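Duarte Amaral does 200 dates a year, or did. Magic, mostly. Some stilts. A bit of fire when the insurance allows. He's sitting in the back of the Plusilwood hall with a paper cup of soup, still wearing one spat, and he wants to talk about mileage.

"People ask about the tricks. Fine. Ask me about tires."

So we talk about tires. Three sets in one bad season, he says, two of them on the same van. The van is older than his marriage. It holds the folding table, the dove box (no doves now, more on that), two costume trunks and a sleeping bag he swears he hasn't used since the Endoto fair.

## How he got in

Not a circus family. His father fixed boilers. Duarte saw a man at a county fair pull a scarf out of a cold drink and went home and ruined every scarf in the house. He was nine. By high school he was doing birthday parties, 30 dollars a pop, bring your own cape.

The first real contract came from D'Amico, a small booking office over a shoe store. They wanted a western magician. He wasn't one. He bought a hat.

"The hat got me in. Then I had to learn rope in 2 weeks. I learned it badly. I hit a goat."

The goat was OK. The rebooking did not happen.

## The act now

Forty-five minutes on stage, or he'll rove. He prefers roving. Stage shows are cleaner money but you're stuck with whatever crowd walked in. Roving, you pick. A family on a bench eating corn, a kid who's lost interest in the tractors. He'll start with a coin and let them decide wether they want more.

He opens the stage show cold. No music, no hello. Walks out, borrows a shoe, and the shoe is gone for half an hour. Parents hate it. Kids can't look away. Every fair has one dad who stands up around the ten minute mark and asks about the shoe, and Duarte has nine different answers depending on the dad.

The doves went in his late thirties. He'd worked with the same pair for years, and when the second one died he didn't replace her. Silks now, eggs, rope, a very long bit with a garden hose. He says the act got better. He also says he still wakes up early to feed them.

## Winter

Bookings dry up after the last harvest fairs, and the cold months are for building. New props get made at a friend's shop outside Damudent, where he pays rent in kids' parties. He keeps a notebook of every show, what died and what got a laugh, and reads the whole thing through in January with a pencil. Half the lines get crossed out. One page just says "NO MORE YODELING."

He practices at the kitchen counter. Cups, balls, salt, anything at hand. Wants his hands bored by the moves before spring, that's how he puts it. If he's still thinking about a pass, it isn't ready for a field full of people with the wind blowing.

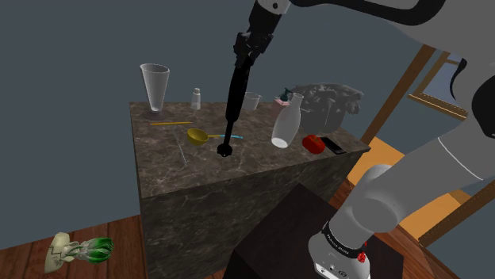
## What a fair wants

Mostly, someone who shows up. Duarte is blunt about this. He's followed better magicians onto the same grounds and been rehired over them because he was parked by seven and didn't complain about the generator.

His rules, copied off the inside of the van door:

- Call the day before. Talk to a person.
- Bring your own extension cord. Bring the second one.
- Never go on after the pig races.
- Eat before the show, not the funnel cake.
- Learn the name of whoever has the keys

The pig one is underlined. He tried it once, at Endoto, and played to a set of bleachers emptying toward the lemonade. He finished the whole set anyway. Got paid in full and drove home with the radio off.

## The money part

He won't give me his fee for print, which is fair. He will say that a roving day costs a fair less than the stage show, and that the small ones get a break if they're on the way to a bigger one. Gas comes out of his end. So do motels, when there's a motel. Last year there was hardly any of it, of course. One fair after another called off. He did a few driveway shows, standing at one end with the family at the other, and taught rope over the computer to kids who kept wandering off with the rope.

"I did a show for a woman turning 90. She was on the porch in a blanket. I did the shoe. She made me keep it."

He still has it. Left foot, blue. It rides in the glove box.

## Next

April, if things hold. Two fairs have penciled him in and a third is "thinking," a word he says with his whole face. The garden hose bit has a new ending that he won't describe and D'Amico has asked for the western show again, so he's been out behind the hall with the rope most mornings.

I watched him for a while. He got the loop up, walked through it twice, caught a heel on the third pass and went down on one knee in the gravel. Got up, wrote something in the notebook. Then he went to see about the tires.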